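Gamlow Wall Grout, Unsanded
Item no. 233
Made by Thiele

Gamlow is a cement-based grout for narrow joints on interior walls. It comes as a dry powder in a resealable tub and is mixed with clean water. The powder is ground fine, so it packs into the tight joints of mosaic sheets and small square tile without scratching a glazed face.

Use it in kitchens, bathrooms, laundry rooms and entryways. It can go over ceramic, porcelain and most glass tile. For polished stone, test a small patch in a hidden spot first and let it cure fully before you decide.

Gamlow is not made for floors, swimming pools or outdoor walls. For floors, see Jadau Sanded Grout, which is sold in the same colors.

Choosing a color

Grout changes the look of a wall more than most people expect, and small tile has a lot of it. A color close to the tile makes the wall read as one surface. A lighter or darker color brings out the grid.

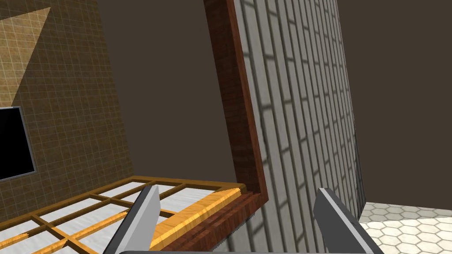 Small square tile in beige and brown tones with thin, lighter grout lines.

Gamlow comes in Chalk, Oat, Sandstone, Fog, Slate and Walnut. Chalk and Oat are the usual picks with tan tile. Fog works with white and pale gray. Grout always looks darker in the tub and while it is curing, so judge the color from a dry sample stick. Sample sticks can be ordered with any tub or on their own.

Mixing

Pour the water into the bucket first, then add powder and stir by hand or with a drill at low speed. Stop when the mix is smooth and holds its shape on the trowel – like thick peanut butter. Let it stand for ten minutes, stir again and start work. Do not add water after that. Extra water weakens the joint and leaves pale blotches.

Mix only what you can use in half an hour. If the job takes more than one tub, blend the dry powder from all of them before you begin.

Spreading and cleanup

Hold a rubber float at a slant and push the grout across the joints on the diagonal. Work a small area at a time and scrape off the extra as you go. When the joints feel firm to the touch, wipe with a damp sponge, rinsing it often.
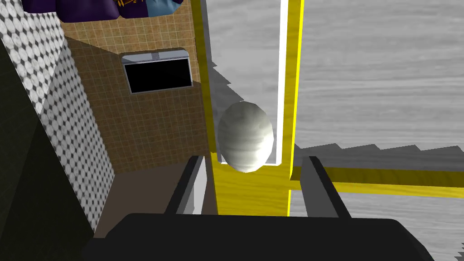 A light haze will be left on the tile once the surface dries. Buff it off with a soft dry cloth the same day. Leave inside corners, and the line where the tile meets a counter or tub, free of grout and fill them with matching caulk.

Wait 2 days before letting water run on the wall. Sealing is optional on dry walls and recommended behind a sink or stove.

Storage

Keep the lid closed and the tub off bare concrete. Unopened powder keeps for a year. Powder with hard lumps should be thrown away.

Customer note

"We used Oat behind the range and again in the powder room. It spread easily and the color matched between tubs. I would order a second float, mine wore down at the corners." – Oriana Carrasco

Ordering

Gamlow ships from our Grorness warehouse. Contractor pallets are made to order, and January orders may take longer. For color matching or large jobs, write to Tímea Hegedűs at the trade desk and include the tile size, joint width and wall area.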